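Home Modules Readings Past papers Contact

Reading time: 4 min

TOUR 221 – Short-let and holiday property management
Session 2 notes: writing the listing, setting the rate
Kristóf Halász

Pick up from last time. We had the three kinds of owner (lives nearby, lives abroad, company) and who does the changeover for each. Keep that table, you need it for the assignment.

1. What a guest reads first

Title, first line, price, map. In that order on most booking sites. The long text gets read late, usually once the guest is down to a few places and is looking for a reason to drop one.

So the first line carries location and sleeping capacity. "Two-bedroom apartment in Merard, sleeps four, five minutes on foot to the lift" is dull and it works. "Charming alpine retreat" could be anywhere.

Common faults in the listings you handed in:
- walking times with no start or end point
- "sleeps six" where two of the six are on a sofa bed in the lounge. Say so.
- parking missed out completely. In Merard it's the top question in winter.
- "shared facilities" with no opening dates. If the pool is closed until summer the guest has to know before paying.
- balcony direction left out – morning sun or evening sun, people ask

Floor area: give it if the owner has it in writing. Don't estimate.

2. House rules and the welcome folder

Two different documents, dont merge them. Rules are part of the contract and go out before booking. The folder sits in the apartment and covers heating, wifi, bins, checkout time, who to ring. One page each if you can manage it.

Welcome items are optional. If the listing promises them they must be there every time, including back-to-back changeovers. Snacks should be individually wrapped and in date, put out where the guest will find them. Put the cost in the changeover fee or agree it with the owner separately, never leave it vague.
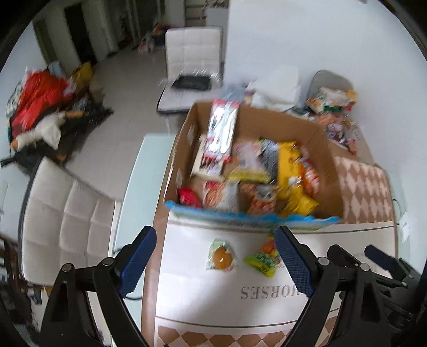 Snack box on a cabinet, with two small packets in front.

3. Setting the rate

Worked case: the Odoi apartment. Small one-bedroom, no lift, good view.

Base rate 221 per night in high season. Changeover fee 45 per stay, charged seperately. Commission to the manager is 20 percent of the nightly rate only, the fee goes straight to the cleaner.

Two-night stay:
Nights: 2 x 221 = 442
Commission: 88.40
Owner receives: 353.60
Guest pays: 442 + 45 = 487

Now do the same for seven nights. The fee is the same 45, so per night the guest pays far less on top. This is why very short stays look expensive in search results, and why some owners want a minimum stay.

Minimum stay: fine in peak weeks. Out of season it leaves gaps of one or two nights that can't be sold. Review it in March when the ski bookings drop off.

Tourist tax – check the local rule each year. Left out of the sums above. Show it on its own line on the invoice.

4. Compare: Skamville and Sirnudeo

Skamville is weekend trade, guests arrive by car, late check-in matters more than anything. Key safe or a person on site until late.
Sirnudeo is week-long family lets, same guests coming back. Cot, high chair, washing machine. Rates move less and owners hate discounts.

Same apartment, two different listings. Try writing both first lines before the seminar.

To hand in February 15, 2023: one listing, max one page, plus the rate sum for a two-night and a seven-night stay. Use the Odoi figures. Show working. Name on every sheet please.

Reading: course pack, section on deposits and damage. We start there next session.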